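Stomer工房の見学に行ってきました!
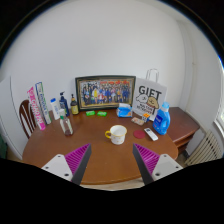 前から気になっていた家具のStomer、年に一度の工房開放日にやっと参加できました。駅からバスに揺られて、降りてからがまた坂道で(運動不足にはきつい…)、着いたころにはもう汗だくです。最初に通された休憩室で、いきなり丸テーブルにひと目ぼれ。赤みのある茶色がなんともあったかくて、壁ぎわに集合写真の額とか「GIFT」と書かれた白い紙袋とか、洗剤のボトルにパズルキューブまで並んでいるのに、ちゃんと絵になるんですよね。うちの食卓もこのくらい気楽に使いたいなあ。

そのあとは木工の作業場へ。木の匂いがすごい!かんながけの体験は1人2回までで、私の削りくずは途中でぶつぶつ切れました。隣の小学生のほうが断然うまくて、ちょっと悔しい。

塗装の部屋は窓越しの見学のみ。色見本は157種類あるそうで、茶色だけでも全然選べません。売店では端材のコースターを買って、お会計は3346円。コースターだけのつもりが、みつろうワックスも一緒に買ってしまいました。

次の開放日は5月だそうです。予約はお早めに。帰りのバスは本数が少ないので、時刻表を先に見ておくといいですよ。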